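Weekend Hours: How Families in Lolia Use a Free Saturday
Family and Consumer Studies, spring project report
Lehner Community College

Background

For this project I looked at what parents do with the time they get when their kids are dropped off somewhere on a weekend. Most of the class readings treat free time as something a family has together. In my own house it was usually split up. My brother had swim, I had a friend's house, and my mother had the time in between. I wanted to know what other parents did with that gap.

Method

I asked parents to keep a paper diary for two Saturdays. Five households turned in both pages. All of them have at least one child between grade school and high school, and all of them live close enough to the Tredon recreation center to use it for drop-offs. The diary had a line for each half hour and a blank space for comments. I did not ask about income. After the diaries came back I did a short phone call with each parent to fill in lines I could not read.

Results

Errands took up most of the gap. Groceries came first, then returns, then gas. Several parents wrote down shopping as an errand on one line and as a break on another, and when I asked about it on the phone they said it depended on whether they had a list. Walking through Vosum with no list was a break. Going in for socks was an errand, even if they came out with a shower curtain too.

Sitting in the parked car came up more often than I expected. Parents used it to return calls, eat lunch or do nothing. One wrote "quiet" on four lines in a row. Two parents stayed at the rec center and watched, but both had younger kids in the beginner group.

Housework was lower than I guessed. The usual reason on the phone was that driving home and back used up the time. Families on the north side of Lolia did more at home, and they have the shorter drive.

Problems

The second Saturday had bad weather and the outdoor programs closed early, so those pages are shorter. I also should have had a separate line for driving. People folded it into whatever they were driving to, and I could not pull it back out later.

I would use a phone form next time. The paper pages got wet, folded and in one case written over with a grocery list. The report limit was 1,000 words, so the diary pages and the call notes are left out and are kept in the course binder.

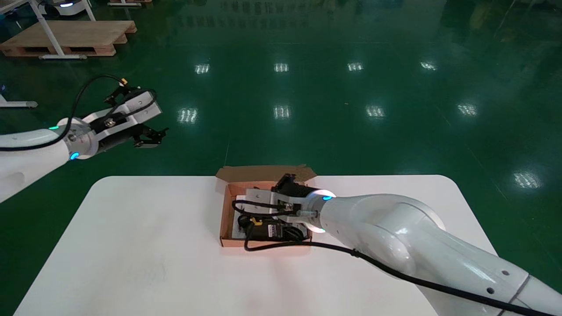 Page 5

Weekend Hours, Family and Consumer Studies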